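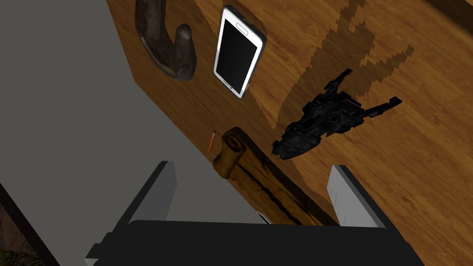
A simulated gripper at the practice table, with a smartphone, a pencil and a toy spaceship on the wood. Rendering: Anozie

Animstead sorting staff start teaching their own robots

ANIMSTEAD, 28 January 2020 — The people who sort returned and mixed household goods at Sandside have a new part to their jobs. They now plan and check the work of the robot arms on their line, using a simulator built by Anozie.

Until last May, every tote at the Animstead site was emptied by hand. Much of the shift went to reaching, lifting and setting down. The arms will take over the plain picks, and the staff will decide what gets picked, in what order, and what stays with a person. No jobs are being cut.

"I spent years with a sore shoulder and I was good at my job anyway," said Dolores Baptiste, a line lead. "Now I get to use the part that made me good at it. I look at a table full of odd stuff and I know which thing will roll, and the robot learns that from us!" 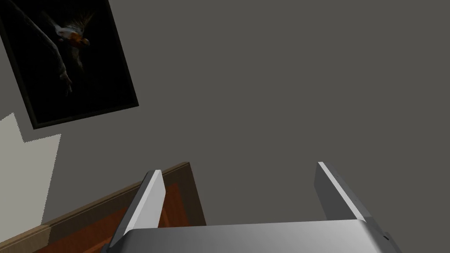 Training for the new role takes two weeks and calls for no coding. Staff begin with the views from the gripper, learning to tell which of them are useful. Some have no goods in them at all: the fingers stand open in front of a gray wall, with a dark framed picture up in the corner, and the trainee marks the view as having nothing to pick. Then they move on to crowded tabletops, where they choose a target and judge the approach.

Sorters reviewed 2,958 simulated attempts during the trial and approved 2,489 of them for use on the line. The rest went back to Anozie with notes, and those notes have been a joy to read, according to project manager Lindsay Doolan.

"We had engineers guessing at things the sorters settled over coffee," Doolan said. "They care where the fingers go — and they're usually right." 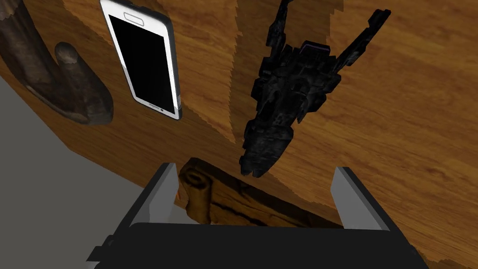 Open gripper fingers just below the nose of a black toy spaceship, in simulation. Rendering: Anozie

Sandside plans to offer the training to all 400 of its sorting staff. Those who complete it move to a higher pay grade, and shifts will rotate between the review desks and the line.

Media contact: Xiomara Strickland, Sandside, Animstead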